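Vonevia 8, three weeks in

I finally caved in March and paid for the Vonevia simulation kit, and I've been up past midnight with it ever since. You get 266 kitchen layouts, 47 ready-made tasks and a gripper you can drive with a cheap gamepad (mine is ancient and it still worked on the first try!). Hülya Kahraman got me hooked — she runs the same kit on a much older laptop than mine.

What I love most is the countertops. Swap the stone and the whole job feels new, and my poor little policy has to cope with all those pale veins running everywhere. 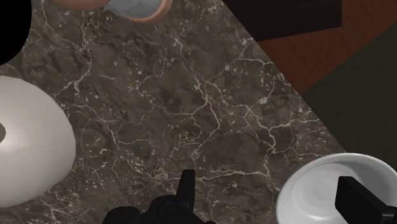 Bowls are still my favorite thing to practice on, even if the manual skips over rim grasps in one short paragraph. I'd pay again for better docs. Next up is the drawer pack, once I've cleared some disk space.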